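Section 5. Daily set-up of the two-arm handling cell

5.1 Scope

This section applies to the Delura handling cell in its two-arm form, as installed at the Zelgate site. It covers the checks to be made before the first run of the day, the placing of soft or wrapped goods, and the care of the cables. Replacement of a joint or gripper is dealt with in Section 7.

The work described may be carried out by any operator who has completed the Mitis induction. Fastenings on the rail may be loosened only by maintenance staff.

5.2 Before switching on

1. Confirm that the cell supply is off and that the stop button is pressed in.

2. Check the bolts on both base plates. Each plate must sit flat on the front rail, with no gap that can be felt with a fingernail. If a plate can be rocked by hand, do not proceed. Report it to maintenance.

3. Follow each purple cable by hand from the gripper to the base plate. The cable must lie along the arm with enough slack for the elbow to straighten fully, and the loop below the rail must hang free.

4. Look at the yellow pads on the gripper fingers. Replace any pad that is split, lifting at the corner or hardened. Pads are always changed in sets of 2.

5. Wipe the tabletop with a dry cloth. Do not use polish.

CAUTION: Do not shorten a loose cable with ties. A cable tied too closely at the elbow will be pulled from its socket when the arm extends.

5.3 Placing wrapped goods

Wrapped flowers are used at Zelgate as the standard trial load. The wrapping creases easily and shows at once whether the closing force has been set too high.

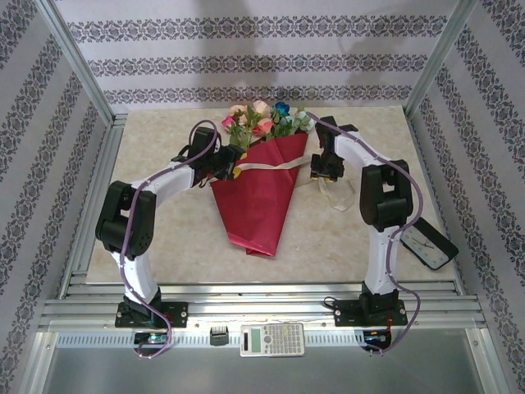
Prepared by Leonilde Bastos, Cell Maintenance
Checked by Lurdes Coelho
Issue 2, April

1. Lay the bouquet diagonally on the table, with the narrow end of the wrapping towards the front and the flowers towards the back.

2. Draw any loose ribbon out to one side so that it lies flat on the table.

3. Release the stop button and select program 51 (Hold and Steady) on the Sampaio control panel.

4. Allow the left arm to close on the wrapping first. The right gripper remains open above the table until the left hold has been confirmed on the panel.

5. Inspect the wrapping at the point of contact. Light creasing is acceptable. If the paper is torn, stop the cell and reduce the closing force by one step before repeating the trial.

Note: The right arm will not start its approach if the left gripper has closed on nothing. Clear the message, reposition the load and begin again from step 1.

CAUTION: Keep hands outside the enclosure while either arm is under power -- including when it appears to be at rest.

5.4 Circuit boards below the rail

The small boards beneath the base plates must be kept free of dust and petals. Clean them with a soft brush only, and with the supply off. Liquids and compressed air must not be used.

5.5 Routine attention

Re-tighten the base plate bolts after the first week of use, and then after every 300 hours of running. Enter the work in the cell log, giving the position of any bolt found loose.

If the same bolt is found loose on two successive checks, take the cell out of service and refer to Section 7.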